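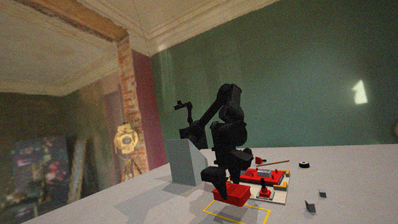

I've had the Wumeck practice cell pack for two months now, and I've gone back and forth on whether to write this up, because half of what I want to say isn't about the software at all. It's about the rule sheets that come with it. For anyone who hasn't run into it, Wumeck is a simulated tabletop with an arm, a set of parts and a scoring system, and the idea is that you rehearse a manipulation task in there before you let your code anywhere near real hardware. The starter task is the plain one: get the red block lined up with the yellow outline on the table. Sounds like nothing! But it comes with a booklet of good practice rules that you're expected to follow while you do it, and the scoring docks you if you don't. I bought it for those rules, to be frank, as I was the one who had to write ours at work and I was stuck.

A bit of background. I look after a small bench at Carnov, and our robot rules used to be one laminated page that Arben Dimitriou wrote before he moved to another department. Keep your hands out, know where the stop button is, put things back. Fine as far as it goes. Then we had four people sharing the same cell and everybody had their own idea of what "done" meant. One person would call a placement good if the part was touching the mark. Another wanted it square to the line on all sides. We spent a whole December afternoon arguing about it with the arm powered down and everyone's coffee going cold.

So, the booklet. It's 18 pages and reads like somebody who has been in that same argument wrote it. The first rule is that you write down the pass condition before the first run, in words another person could use. How far over the line is too far, what angle counts as straight, how long the part has to sit still after the fingers open. The template has blanks for all of it and won't let you start a scored session until they're filled in. I grumbled about this for a week (I just wanted to try something!) and then noticed I'd stopped changing my mind halfway through a batch, so I've shut up about it.

The second rule I'd steal for any shop is the one on clutter. A tidy, bare table makes every method look brilliant. Wumeck leaves other parts and fixtures lying about on purpose, and the booklet asks you to keep them in for your scored runs and to log it if you take any out. Same for the background and the lighting. You can switch to a clean gray room if you like, but your results get tagged as clean-room results and they can't be averaged in with the others. Wanting Wei on our team thought that was fussy. I thought so too, right up to when I looked back at our old logs and couldn't tell which runs had been done with the bench cleared.

Then there's the camera section, and I have mixed feelings. The rule says any result you report has to state which views the controller was using, and that you should review your failures from the view the controller had, before you look at any other. I love this one. It's so easy to sit there with a nice wide view of the table and think, how on earth did it miss that? Then you switch to the one it was working from and half of what you were relying on is bent out of shape or hidden behind a finger. 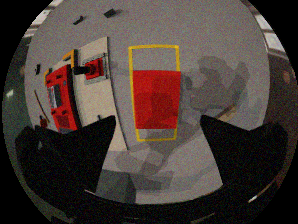 Where it gets annoying is that the viewer makes you click through the camera menu every single time you open a run. There's no way to save a default. I reviewed a long batch last month and my wrist was not happy with me. Rongrong Lu wrote a little script that gets around it, but a paid product shouldn't need that, and I've told them so twice.

What about the safety side? Some people are going to ask why a simulator needs safety rules at all, and I did wonder. The booklet's answer is habit. You set your speed limits and your keep-out areas in the simulator exactly as you would on the bench, and if you go over them the run is marked as a fail even when the block is sitting beautifully. The first time that happened to me I was furious. Perfect placement, red banner across my results! But I had let the arm come down far quicker than I'd ever allow with a person nearby, and I wouldn't have noticed otherwise. Yichen Yao, who is newer than the rest of us, picked up the habit straight away and now nags me about it on the real arm.

I should be clear that none of this replaces a proper risk assessment, and the booklet says the same thing on its first page. It's a practice tool. Whatever standards apply where you work still apply, and a run of passes in a simulator tells you nothing about pinch points on your own machine or whether your guarding is any good. I'd have liked that warning repeated on the results screen too, as those charts look very official and I can imagine a manager getting ideas.

Now the gripes. The images are noisy. There's a fine speckle over everything, and I never found a setting that got rid of it fully on our machine. The booklet recommends leaving it on anyway, on the grounds that real cameras are noisy too, and okay, but for screenshots in a training handout it'd be nice to have a clean option. The export is also a pain. My full log came to 1159 runs and it would only let me pull them out one session at a time, so that was my lunch break gone.

Compared with the Sarantis package we tried before, I'd say Sarantis looks nicer and installs faster, and its arm library is bigger. It comes with no guidance on how to run a fair test, though, and that was the part we were missing. If you already have strong rules in your shop and you just want a sandbox, get Sarantis and save yourself the form filling. Zixuan Yin still uses it for quick motion checks and I don't blame her.

We've since rewritten our own bench rules using the Wumeck template as a base. Two pages, still laminated (Arben would be proud). Pass condition goes on the sheet before power on. Nothing gets moved off the table between scored runs without a note. Speed limits are the same in practice as they are on the bench. Failures are kept, all of them, with the reason written in by whoever was running it, even if the reason is "I don't know."

Would I buy it again? Yes, mostly for the booklet, and I'd be a lot happier if they fixed the camera menu. I ordered mine through Pedadum and the license key took a few days to arrive, so don't plan a training day for the same week you order.

Posted 2022-02-06. I'll update if they ever sort out the export.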